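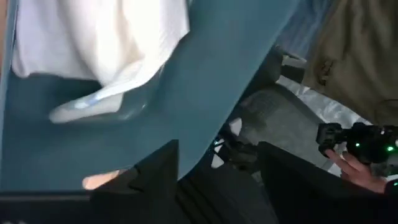 의자에 자꾸 물건이 쌓이는데 다들 어떻게 하세요?

Vilja Laaksonen · 12월 · 오후 8시쯤 작성

제 방 메쉬 의자 주변이 늘 이 모양이에요ㅠㅠ 흰 천에 검은 천에, 구겨진 은백색 비닐 같은 것까지... 청록색 판 쪽으로도 슬금슬금 번지고 있어요. 주말마다 치우는데 이틀이면 원래대로 돌아와요. 서랍장을 하나 더 사야 할까요? Gristilport에서 수납함 269크로나짜리를 봐 뒀는데 놓을 자리가 애매해서 고민 중이에요. 방이 좁아서 큰 건 못 놓아요!

Severin Auer
저도 똑같았어요ㅎㅎ 수납함은 일단 사지 마세요. 저는 두 개나 샀다가 그 안에 또 쌓아 두기만 했거든요. 대신 문 뒤에 고리를 세 개 달았어요. 한 번 입은 옷은 무조건 거기 걸고, 고리가 꽉 차면 그날 세탁기를 돌려요. 비닐은 접어서 한 봉지에 모아 두시고요(저는 싱크대 밑에 둬요). 처음 일주일은 귀찮은데 그다음부터는 손이 알아서 가더라고요. 고리는 Vanell에서 산 접착식인데 겨울 외투까지 걸면 떨어지니까 외투는 따로 거세요.

danzer8
의자를 치우세요 그럼 쌓을 데가 없음

Vilja Laaksonen
의자는 일할 때 써야 해서 못 치워요ㅋㅋ 고리부터 달아 볼게요, 감사합니다! 혹시 떼어낼 때 문에 자국 남나요? 월세라서요.

이 사이트는 쿠키를 사용합니다. 계속 이용하시면 쿠키 사용에 동의하는 것으로 간주됩니다. [동의] [설정]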